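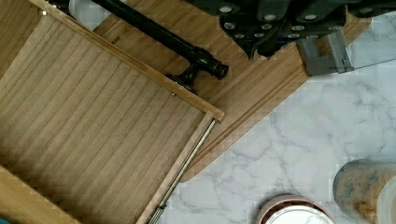 Slide 1: Start with an empty drawer

Talk is 40 minutes, with 11 left at the end for questions. Handouts are on the table by the door.

Open with the drawer. Wooden, ribbed floor, black handle, nothing inside. Ask the room who has one drawer at home they could show a guest in this state. Wait for hands.

Main point: empty it fully before deciding what goes back. Sorting while things are still in the drawer takes longer, and the back corners get skipped.

Slide 2: Cleaning

Grooved floors hold crumbs. Brush along the grooves first, then vacuum with the narrow nozzle. Damp cloth last, wrung out well. Leave the drawer open until the wood is dry.

Mention metal slides. Wipe them with a dry cloth. No cooking oil (someone asked this at the Wotton library talk). Check the handle screws while the drawer is out.

Slide 3: What goes back

Billton kitchen, the one from the September workshop. The owner took up to 16 items out of one drawer and put back nine. Read the list from the card. Pause after the two melon ballers.

Rule for the audience: daily things at the front, weekly things behind, the rest goes to a shelf or a box.

Slide 4: Dividers

Measure the inside, wall to wall, before buying. Pass around the Bidix insert and the plain cardboard one. Say that both work and cardboard is free. If asked about liners: cut to fit, no glue.

Break here if the room is warm. Restart at 11 and go straight to pantry shelves.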